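Resealing a red marble floor: is it worth doing every year?
Reading time: 4 minutes
Last updated: Saturday, December 16, 2023

tilly_hallway
We took over a small shop unit in October and it has the original red marble all the way through, including the fitting booths at the back. The landlord's paperwork says it was last sealed with Flemaris. It doesn't say when. The surveyor told us to reseal every year, the cleaner told us never to bother. Water left on it by the front door leaves a dark mark that fades by the next morning. Is that normal or does it need doing?

groutmonkey
A dark mark that fades means water is getting in. Do a proper test. Put a spoonful of water down, leave it 15 minutes, wipe it up. If the stone underneath has gone darker, the sealer has worn off there. Try it in the doorway and then somewhere with no foot traffic.

old_lino
Disagree about the spoonful test on polished marble. A good polish is tight enough that you'll get almost nothing either way, and people then reseal a floor that didn't need it. I looked after a bank foyer for years and we sealed it twice in all that time. Damage came from grit off the street. Get a longer doormat.

groutmonkey
She already has a dark mark though, so something is getting in.

old_lino
By the door, where the polish will be worn. That's a reason to have the doorway repolished. Sealer won't bring a polish back.

tilly_hallway
Thanks both. Did the test. Doorway went dark, middle of the shop a tiny bit, booths nothing at all. Doormat is only one stride long so I'll change that anyway. What should I be washing it with? The cleaner has been using the bathroom spray from under the sink.

pvc_and_proud
Stop that today. Most bathroom sprays are acid for the limescale and acid eats marble. You get dull patches that look like stains but won't wash off, and the only cure is grinding and polishing. Same goes for vinegar, whatever your aunt says.

Marnie_B
Seconding. We use Sustetach neutral, two capfuls to a bucket, then a second bucket of plain water. Change the plain water as soon as it clouds.

old_lino
Plain warm water does most days. Sustetach is fine but people overdo it and then wonder why the floor is sticky.

kerbside
Slightly different question on the same sort of floor. Ours has white veins all over and my business partner is convinced some of them are cracks. How do you tell?
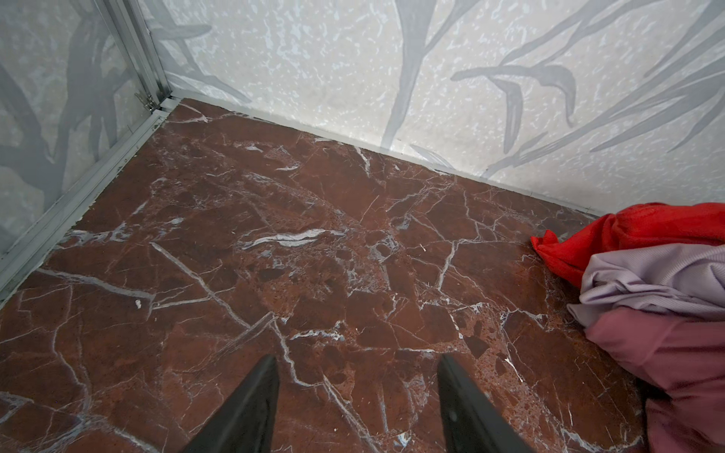 How to tell a vein from a crack (moved here from kerbside's other thread)

groutmonkey
Fingernail. Drag it across. A vein is mineral and on a polished floor you mostly won't feel it. A crack catches.

old_lino
Mostly right, but old filler can sit a bit low and catch too. Look at it with a torch held flat to the floor. And check whether the line carries on over a joint into the next slab. If it does, suspect movement underneath.

kerbside
Did nail and torch. Nothing catches apart from one short line near the door. Muñoz quoted me for filling the lot, which now seems a bit much.

Marnie_B
Ask them to quote for that one line. Ustel did four for us in a morning and matched the colour well enough.

tilly_hallway
Going with the doorway repolish and leaving the booths alone. Will post when it's been done.

Contact the moderators | © Stone & Tile Floors Board | Back to top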